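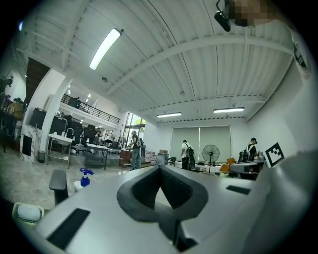

Figure 4. View from the camera on the hand-held gripper between demonstrations. Part of the square marker is used for pose; ceiling lights and background people stay in view.

4.2 Filtering idle segments

Raw recordings from the hand-held gripper are long and messy. The operator starts the recording, walks to the table, does the task, walks off again, and quite often forgets to stop. Training on all of it hurts. In our first runs the policy learned to hover — it had seen so much footage of a gripper doing nothing that doing nothing became a safe guess.

So we cut. The question is where. Hand labeling works but is slow, and two labelers rarely agree on the exact moment a reach begins. We tried three automatic rules instead. Speed threshold: drop any stretch where the gripper moves slower than a fixed value. Too blunt, it also throws away the careful part just before a grasp, the part we want most. Grip signal: keep only a window on each side of a close event. Better, but misses pushes and wipes, where the fingers never close. Third rule, the one we use in the rest of the paper, looks at what the camera sees. We call it Zendero.

Zendero scores each short clip by how much of the view is room and how much is workspace. Idle clips tend to look like Figure 4. The gripper body fills most of the lower half, and above it there is ceiling, windows, far wall, people standing in the background. No task surface in front of the fingers. A small classifier picks this up easily. It was trained on 400 clips from the Tellidmont site, and we did not retrain it for the other site, Ballis.

Two details that mattered more than expected. First, the gripper body has to be masked out before scoring. It is in every clip, same place, and without the mask the classifier leaned on small changes in shading along the light gray shell. Second, lighting. Bright ceiling fixtures pull the exposure down, and the darker image can pass for a cluttered table. We normalize brightness per clip, nothing fancy. Faces are blurred before any of this, and the blur itself did not seem to bother the classifer.

Clips are dropped only if idle for 7 seconds or more. Shorter pauses stay in. Operators hesitate, re-aim, shift their feet, and a policy that never sees a pause behaves badly when it has to wait for something. We tested a cutoff of 4 seconds too. Success went down on the two-step tasks, unchanged on the rest.

Results. With no filtering, the policy finished the drawer task in few trials and mostly stalled above the handle. Speed threshold helped with the stalling but missed grasps went up. Grip signal was close to Zendero on pick-and-place and clearly worse on wiping. Zendero was best or tied on all tasks at Tellidmont. At Ballis the gap is smaller, we think becuase the operators there stopped their recordings more promptly, so less to remove.

One failure case. When the operator holds the gripper tilted up during a real task, for example reaching to a high shelf, the view fills with ceiling and the clip gets marked idle. We found 21 of these by going back through the dropped clips at both sites. A height check from the tracked pose would catch most. Not done here. The Van der Merwe set has many more high reaches, and for that set we went back to the grip signal rule — see Section 5.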